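3.2 Shelf height and reaching effort
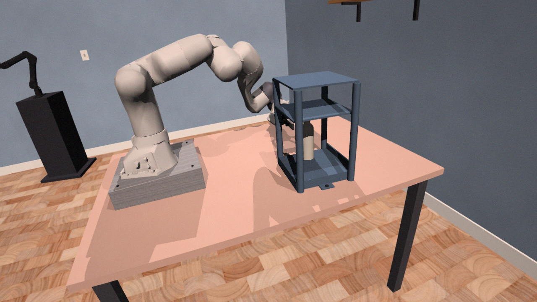 Figure 4. Open shelving unit with three shelves, computer-rendered view.

In the stockroom of Paneo we recorded 616 reaches by 340 workers. Items kept on the middle shelf were taken with less bending of the back than items on the bottom one, which agrees with Mathew and Innes. The top shelf gave mixed results, and shorter workers often complained of the shoulder. We did not measure the weight of each item, and this remains a weakness of the study. Fernandes repeated the count in August with 160 reaches and found the same order of shelves.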